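Kermani two-arm: head camera height for a shelf with pump bottles
Forum > Retail cells > Setup and maintenance

shelfcell_dull
27th April

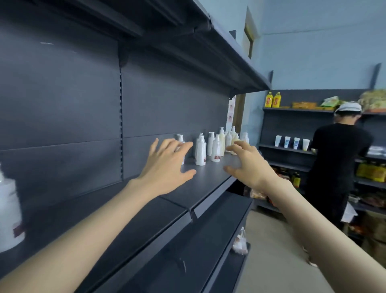

Head view at the bottle shelf, both hands open before the reach.

Hello all. I look after the Kermani in our small shop cell in Dullstead. After the last service I mounted the head camera again and measured the lens at 1485 mm from the floor. My old note says 1460. With the new height the left hand comes in too high when it goes for the pump bottles, and it touches the pump top before the fingers are around the body.

You will notice that the palm already covers part of the leftmost bottle. The tilt is 35 degrees, I did not touch it. Should I put the camera back to 1460, or is it enough to run the hand-eye calibration again?

ziritz_user
Run the calibration again. The height itself is not important if the software knows the height. Did you change the value in the mount file? Many people move the bracket and forget the file.

shelfcell_dull
I changed it, yes. But I must confess I changed it after the calibration and not before.

ziritz_user
Then please do it in the other order. File first, then restart, then calibration. On our Ziritz controller the old value stays in memory until the restart, and I lost a full afternoon with this.

pumpandgrind
I do not agree that the height is not important. For the arithmetic, fine. But your palm is between the lens and the bottle, and no calibration will remove a palm. I would go back to 1460 and let the hand come more from the side. Also the bottles stand at the back of the shelf, under another shelf that sticks out. Bring them 100 mm forward and half of your trouble is gone.

ziritz_user
In a real shop you cannot ask that all bottles stand where the machine likes them.

pumpandgrind
In a real shop the staff pull the products to the front every evening. It is called facing :)

curnik_racks_fan
A question about the rack. Is it the Curnik type with the slotted uprights? We have those, and the shelf brackets can sit one slot wrong on one side. Then the shelf is not level and everybody blames the camera. Put a spirit level on it, there is a lot of free shelf to the left of your bottles.

shelfcell_dull
The rack is not Curnik, but I checked with the level and it is good. So the shelf is innocent.

About the right hand: it waits below and in front of the cream bottle, and on that side I have no contact problem at all. Does this speak against the camera height as the cause?

pumpandgrind
Not necessarily. The cream one is in front of that hand and you see it well. Compare the same bottle with both hands, otherwise you are testing two things at once.

shelfcell_dull
Good point, I will do it so.

Update: I put the value in the file, restarted, and calibrated with the camera still at 1485. Same bottle, left hand and then right hand. The right one is clean. The left one is better but still brushes the pump now and then. Next I lower the bracket to 1460 and repeat the whole procedure.

ziritz_user
Please check also the left wrist screws before you move anything. Ours had play in September and it looked exactly like a height error.

shelfcell_dull
Wrist screws are tight. Bracket goes down tomorrow, I will write the result in this thread.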